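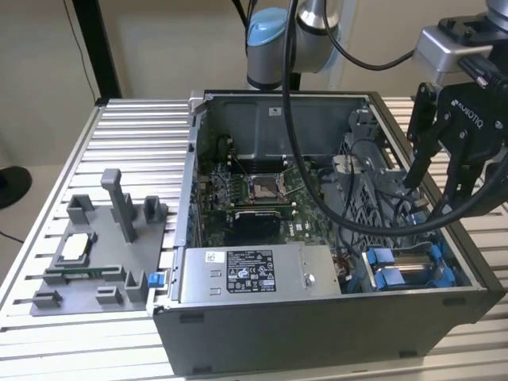 The tower on its side, with the parts tray to the left of it.

Fasil Berhe and I have had the PC assembly cell running at the Mandavdale workshop for a few weeks now, and enough has changed since the March post that it needs writing up properly. Skip to the cable section if you only came for that.

The task is unchanged. The arm takes a processor from the tray and seats it, then takes a memory module from the same tray and fits that. Socket lever open at the start, closed at the end. Pulling a drive caddy is the stretch goal and has its own problems.

The tray is on its fourth revision. Rev 3 had a single pocket per part with walls square to the plate, and any error in the pick pose meant a fingertip landing on a wall. Rev 4 has a lead-in chamfer on the processor pocket and a long groove for the memory, so the module lies in the same place every time. The holders are separate blocks screwed to the plate from beneath. Printing time went up, but I can now replace one block without reprinting the lot. Plate in grey PLA, 17 hours on the workshop printer, no brim. Mitiku Admasu has asked for the files and they will go up once I have fixed the hole spacing, which is 0.3 mm out at one end.

The case is clamped to the table slots through its far side. Before that it crept. I measured 14 mm of drift over an afternoon of trial runs, all of it towards the wall, and spent far too long blaming the calibration.

Force limits next. For the processor I stop the downward move at a low threshold and let the part drop the last fraction under its own weight. Memory is the opposite: it needs a firm push at both ends and the arm has to hold its line while doing it. I use a straight move with the wrist locked, then a second push offset towards the other latch. Thirteen attempts in the last session, of which the final five needed no help. I would not call that reliable.

Speed is capped well below what the arm can do. Seo-ah Won rewrote the approach so that every move into the case begins from a fixed point 300 mm above the board, and the odd elbow poses have gone.

Now the cables. All the modelling I did treated the case as a box with a board in it. A real case has a loom in it, and the loom moves whenever you touch it. 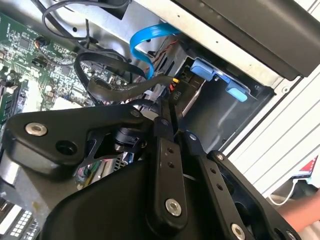
Wrist camera view near the drive bay, with the P10 lead and the blue SATA cable.

The drive leads are the worst of it. They cross the space the fingers want to use, and they spring back to a slightly different place after each contact. I tried planning around them with a keep-out volume, but a volume large enough to be safe blocks half the useful approaches to the caddies. For now I tie back what I can and approach the bay from the board side only.

The finger linkage is also wider than I had allowed for when the gripper opens. The outer links swing out past the fingertips, so the clearance figure has to be taken at the knuckle. I have corrected this in the collision model — the old file is still in the repository under its old name, so check which one you are loading.

Still to do: slimmer fingertips, a proper strain relief for the arm cable, and a script to log force against depth for the memory push. Berhanu Araya has lent me a better set of feeler gauges for the tray, and rev 5 will start with those.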